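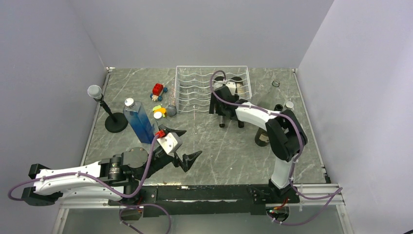 Taking two kids to the Cestham open day, is the robot part worth the wait?

Posted by marigold_bus

Hi all! We're thinking of going to the Cestham automation open day in October with my two (one is in second grade, the other is 13 and impressed by nothing). The flyer says there's a "two-arm bottle demonstration" upstairs and I can't tell if that's something kids would enjoy or a sales pitch with chairs. We went to the Prakura one in the spring and it was mostly a man talking over slides, and my youngest ended up under a table. Do they let you get close? Is there a line? And is it loud? My little one hates loud.

Posted by tinroofsally

We went last year and I'd say go, but go early. They take 18 people in at a time and each group gets a good while in there, so by lunch the line was down the stairs and past the coat racks. We got in right after the doors opened at ten and walked straight up.

It's a tabletop setup, two white arms with black grippers, and a wire rack at the back with bottles lying in it. My son had pictured a giant car factory robot and was a bit let down for a minute, then he got completely hooked! The arms go slower than you'd think. There were toys on the table too, a little red car with blue wheels for one, and of course that's what he wanted them to pick up (he asked three times, they were very nice about it). The glass bottles had me holding my breath the whole time, I don't know how the staff stay so calm.

Noise was fine for us. You get a sort of whine when the arms move and that's it. The downstairs hall is much louder, that's where the Staludetti people had their conveyor going, so maybe skip that or bring the ear muffs.

For the teenager, tell them to ask questions. Mine wanted to know how the thing tells a clear bottle from the table underneath it, and the woman running it lit up and talked to her for ages.

Posted by dlr2394

parking is a pain, use the back lot off Tsao Road. its free but only 200 spaces

Posted by ovenmitt

Agree with most of the above, but I'd set expectations a little lower. When we were there the demo had to be restarted twice and we spent nearly half our slot watching someone type on a laptop. My daughter didn't mind, my husband minded a lot. Also, stand on the left if you can, shorter kids get a better view from that side. Strollers have to stay downstairs, and the snack stand only took cash, so bring some.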